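The Snack Box Theory, Tested

Posted April 8, 2026

Every few months somebody online rediscovers the snack box. You take a cardboard box, you put all the snacks from all over the house in it, and from then on you are a calmer person who eats less and wastes nothing. I have read this advice in at least three places now, and the last one, a newsletter out of Taltmont called Cliltis, ran 1057 words on it. I know because I pasted it into a word counter out of spite.

I don't believe in it. I have a cupboard. The cupboard has a door. A box does the same job with more bending over.

Still, I've been packing things up for the move to Praltelham, the snacks had to go into something, and I figured I might as well do it the way the newsletter says and find out what I was missing. So for most of March I kept a snack box.

Rule one in the Cliltis version is that you empty everything onto one flat surface so you can "see your abundance." They suggest a dining table. Ours had the dishes on it waiting for newspaper, so it was the bed. I'd like to register a complaint about the bed. Small packages slide toward any dip in the mattress, and if anything has a hole in it you'll be sleeping on crumbs. Put an old sheet down if you must do it there, and shake it out after.

Rule two is to sort by type before anything goes in. Salty, sweet, chewy, crunchy. This fell apart almost at once. Where does a sweet crunchy thing go? I gave up and put things in as they came to hand, big ones first. 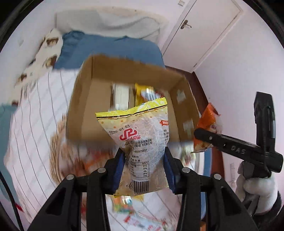
Snacks going in the box, clear bag with the yellow top up front. Date on it reads 2026 01 03.

Dates are the one part of this I'll give them. When you handle each bag one at a time you do end up reading the backs, and I don't normally. But a printed date with no words I can read next to it could be the day it was made or the day it was meant to be eaten by, and those call for very different decisions. A lot of imported snacks carry the production date, with the shelf life given separately in months somewhere in the small print. I've thrown out perfectly good food over this in the past. Check before you toss. The newsletter says nothing on the subject, for all its length.

Rule three is "leave room to breathe," meaning you only fill the box two thirds of the way. I have no idea what a bag of chips needs to breathe for. What you do need is for the light puffy bags to be on top, and you need to not push. Bags like that are mostly air, and they pop.

Then you're supposed to live with it. The box spent three weeks on the floor by the closet. Did we eat less? I can't say we did. We ate the things on top. Whatever was at the bottom stayed at the bottom, same as the back of the cupboard, except that the cupboard doesn't get kicked. The flaps wouldn't stay down either. The article pushes a lidded bin from Mulder for 23 dollars at this point, and I started to understand why the article exists.

Where I've landed: for moving, a box is fine. It's a box. Use a smallish one, tape the bottom twice, keep the chocolate away from the side that will face the car window, and write SNACKS on it somewhere you'll see it, as you'll want it the first night. It's 120 miles to Praltelham and I expect ours will be open before we're halfway.

For daily life I'm going back to the cupboard. If anyone has kept one of these going for a whole year and can tell me what was at the bottom, the comments are open.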